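Plorken Hand-Held Gripper Kit: Setting Up and Recording a First Tabletop Task

Category: Guides / Robotics Kits / Getting Started

This guide is intended for schools, laboratories and workshops that have received the Plorken two-hand kit from Rønning. It covers unpacking, preparing the table, pairing the grippers and recording a first set of demonstrations. It applies to kits with a serial number of 251 or higher. Owners of earlier kits should consult the printed booklet supplied with the order.

Before you begin

Each kit contains two hand-held grippers, two wrist cameras, one charging dock, a calibration card and a bag of spare screws. Check the contents against the packing slip. Missing parts must be reported on form 824, which is included in the box. Reports are handled by Kerstin Skjelbred at the service desk.

The Sanitz desktop software must be installed before the grippers are switched on for the first time. Version 4 is required. Earlier versions will open a recording but will not save the finger opening along with the video.

Preparing the table

Choose a plain table with a matte top. Glossy surfaces reflect ceiling lights into the cameras and make calibration unreliable. Clear the table of everything not used in the task. Close the blinds if direct sun falls on the work area.

The operator should be able to reach the center of the table with both hands without leaning. For seated work, lower the chair until the forearms are level with the tabletop.

Pairing and calibration

1. Charge both grippers until the dock light stops flashing.
2. Connect the cameras to the computer and open Sanitz.
3. Select "New station" and enter a name for the table.
4. Hold down the trigger on the left gripper until its name appears in the list. Repeat with the right gripper.
5. Place the calibration card flat on the table and move each gripper slowly over it, keeping the whole card in view.
6. Open and close each pair of fingers fully when the software asks for it.

If step 5 fails twice, clean the lenses with a dry cloth and restart the software. Error 1832 means that the two cameras have been assigned to the same hand. Remove both from the list and pair them again.

Recording the first task

We recommend beginning with one object that stays in place on the table. Small household items with buttons or openings are suitable, and they give the operator practice in approaching from different angles. Any item with a mains connection should be unplugged at the wall before the session. Fingers of either gripper must never be pushed into a socket.

Open the fingers before the hand moves toward the object. Bring the first gripper in from the near side and hold the second clear until it is needed. Both hands should move at a steady pace.
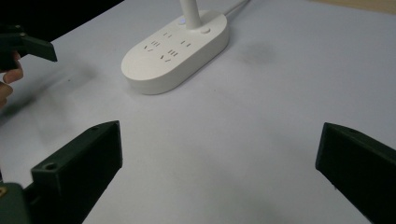
Power strip on a white tabletop, with the near gripper open and the second gripper at upper left.

Press the trigger once to start a recording and once more to end it. Return both grippers to their starting positions before ending. Recordings in which the object leaves the camera view should be marked "Discard" in the review window. Do not delete them by hand, as this upsets the numbering of the session.

Change the angle of the object between recordings and leave the lighting as it is. When the session is complete, select "Export" and wait for the confirmation message before disconnecting the cameras.

Care of the fingers

Wipe the fingers with a damp cloth after use. Solvents must not be used. Check the screws on the gripper body each week and tighten them by hand with the driver supplied. Replacement fingers are sold in pairs through Rønning.

Guide prepared by Tuva Sandberg and Roald Nordin. Last revised December 2024.

Related guides
Replacing a Finger Pair on the Plorken Kit
Sanitz: Reviewing and Exporting Sessions
Mounting the Wrist Camera
Service Agreements for Schools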